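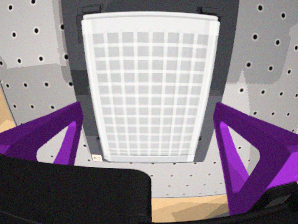

White gridded tray on a dark panel.

Tatulell Art History Society
Minutes of the general meeting, February

Present: Jin-sol Ban (chair), Yi-an Sung (minutes), Ye-seo Cho, Joon-young Hyun, Ulises Zapata
Meeting opened 7:05 p.m.

1. Previous minutes
Accepted with one correction. Under item 4, "lithograph" should read "etching". Moved Hyun, seconded Cho. Carried.

2. Illar print catalogue
Ye-seo reported that the catalogue of the Illar bequest now stands at 570 sheets entered. Most of the work to date has been on the landscape etchings. The portraits have been left to the end as many are unsigned and the attributions pencilled on the backs do not agree with each other.

Ulises asked whether sheets with a doubtful artist should be entered under "unknown" or under the pencilled name. After discussion it was agreed to enter them under "unknown", with the pencilled name copied in full in the notes field, including any spelling errors.

Colour descriptions are to follow the list circulated last year. "Grey wash" and "grey ink" are separate terms and should not be merged.

3. Talk on travelling portrait painters
Joon-young has a draft of his talk on portrait painters who worked from town to town. He would like to cut the section on frames and spend longer on how sitters were charged, by size of canvas and whether the hands were shown. Members were in favour. Running time is still over the hour and he will bring it down.

Ye-seo offered to read the draft before it goes to the Kos Library for their program.

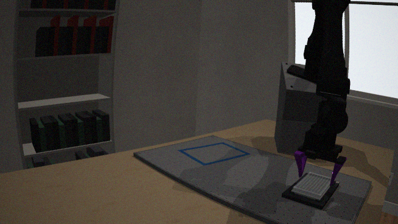
Yi-an will confirm with the library that the upstairs room is available and that the blinds can be closed for the slides. Tea and coffee as usual.

4. Hodomier loan
The Hodomier Gallery has asked to borrow 3 of the framed watercolours for its winter display. Jin-sol has seen the loan form and has two questions for the gallery: the light level in the end room, and who pays for the courier both ways. Ulises noted that the river view has foxing along the lower margin and this should be written on the condition report before it leaves.

Moved Zapata, seconded Sung, that the loan be approved subject to satisfactory answers. Carried.

5. Accounts
Balance at the bank $1469. One invoice outstanding for acid-free folders. Payment approved.

6. Other business
Ulises has a spare copy of the watercolour handbook if any member would like it.

Actions
Jin-sol: write to Hodomier regarding light and courier
Yi-an: library room and blinds; pay folder invoice
Joon-young: shortened draft to Ye-seo
Ulises: condition reports

Meeting closed 8:40 p.m.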